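Abschnitt 4: Der erste Einsatz im Schlafzimmer

So, der Tredach steht, der Akku ist voll, jetzt kommt mein Lieblingskapitel! Ich habe den Ablauf mit Kartini Hidayat etliche Male geübt, bevor ich ihn aufgeschrieben habe.

1. Handcheck: Daumen einmal ganz öffnen und schließen, dann die vier Finger. Das Schraubloch am Handgelenk bleibt frei, also bitte kein Klebeband drüber.
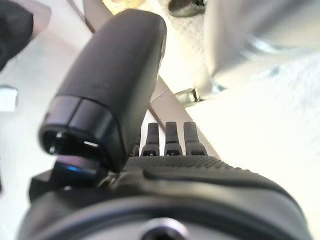
2. In der Sukel-App »Textilien« antippen und 60 Sekunden warten (ja, die ziehen sich).

3. Tempo auf 22 stellen. Höher gehe ich neben einem Bett nie, egal wie eilig es ist.

Achtung: Hängende Stoffe sind tückisch! Tagesdecke oder Überwurf vorher glatt streichen, und die Kabel an den Armen müssen locker liegen.
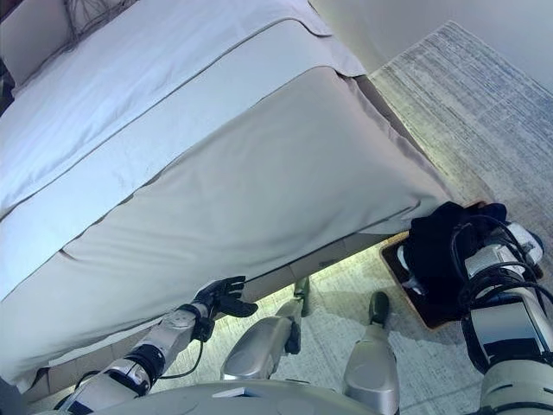
4. Kleidung lose aufs Fußende legen, gern durcheinander. Schwarz auf Schwarz mag er bei mir nicht so.

5. Tablett am Rand greifen lassen und »Halten« bestätigen. Kippt es euch zu stark, Griffpunkt neu setzen.
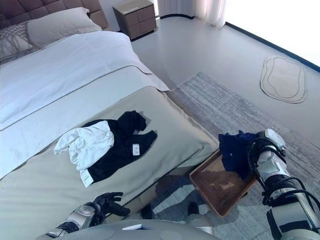

Team Anwendung & Einrichtung, Sopacua

Hinweis: Kommt Fehler 119, Arm in Ruhelage fahren und ab Schritt 2 neu anfangen. Bleibt er stehen, schreibt Aiman Tambunan an, der hat die Protokolle. Weiter mit Abschnitt 5, Laden und Parken.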